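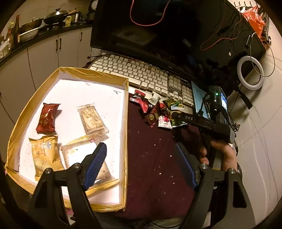
Ok so slide one, the grasp point problem. Start here, skip the agenda. What we wanted to know at Bresside – if you teach a policy only from handheld demos, no arm in the room at all, how much does it matter WHERE the demonstrator puts the first finger down? Soft packaged food is a good test for this. Clear wrapper, pastry inside, blue ribbed pad pressing on it – you get the film and the soft thing under it in one contact. Compare the gold foil packet in the same tray, no see-through, different problem for the vision side. Say this slowly, people rush past it.

Numbers. 491 demos recorded, 488 kept. Three dropped for bad tracking, don't spend time on it. 16 item types. Trays left wherever they were, desks and counters, clutter stays in. Someone will ask about clutter – yes on purpose, Brurura set was all bare tables and our first policy trained on it fell apart in a kitchen.

Method, keep it short. Each demo gets a contact label – center, edge, or seam. Labels come from the finger view, by hand, two passes. Then train three policies, same size, same steps, only the mix of labels changes. Test on the Lisix arm, same pads on the fingers. (Pause. Drink water.)

Result. The mixed policy beat center-only on wrapped items, and the gap was biggest on the film wrappers. Center-only likes to squash. Edge-only is gentle but slips off, then tries again in the exact same spot, over and over. Show clip 4 here, let it run to the end, they laugh at the third try.

What I did not expect – seam demos are few and they still help. Take them out and the mixed policy gets worse on foil too. I don't have a good explanation. Say so. Dont guess on stage like in December.

Limits. One arm, one pad type. Labels by hand, slow. No fruit, no bags with air in them. We have not tried a harder pad.

Last slide – data layout, label sheet, link to Rezaei toolkit we used for the time sync. If short on time cut the sync slide, NOT the limits slide. Then questions.

2024-03-22
Posted by the speaker, Bresside

Comments

Was at the talk, thanks for putting these up. Did the two label passes agree on seam vs edge? That's where we always get stuck.

Reply from author: mostly, the long thin packets were the worst. We kept the second pass when they didnt match.

Would love to see clip 4 again, is it going online?

Center-only squashing things matches what we saw with bread rolls. Never thought to label the contact.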